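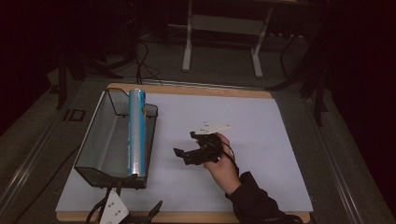 Biltar is a hand-held gripper design for recording manipulation tasks, built in a shared workshop by Skye Skinner. The operator holds the gripper and performs a task directly, and the recorded motion is later used to train a robot arm fitted with the same fingers. The design is usually built as a pair, one unit for each hand.

Construction

The body is printed in black plastic in 2 halves, closed with machine screws. A trigger in the handle drives both fingers through a linkage. Maximum jaw opening is 117 mm. The first version, named Flitov, used a straight rack and pinion and was dropped after the teeth wore at the closed end of travel.

Tracking

A flat plate printed with markers is fixed to the top of the body. Its position is read by an overhead camera and logged with the jaw opening. The plate must be mounted before calibration; removing it afterward requires the procedure to be repeated. Power and data share one cable leaving the rear of the handle.

Software

Recordings are handled by Donireck, a set of scripts kept with the drawings. Files are split by task and trimmed to the first and last jaw movement. The April release added support for left-handed triggers.

See also

Fekete (arm mount)
Parallel gripper
Teleoperation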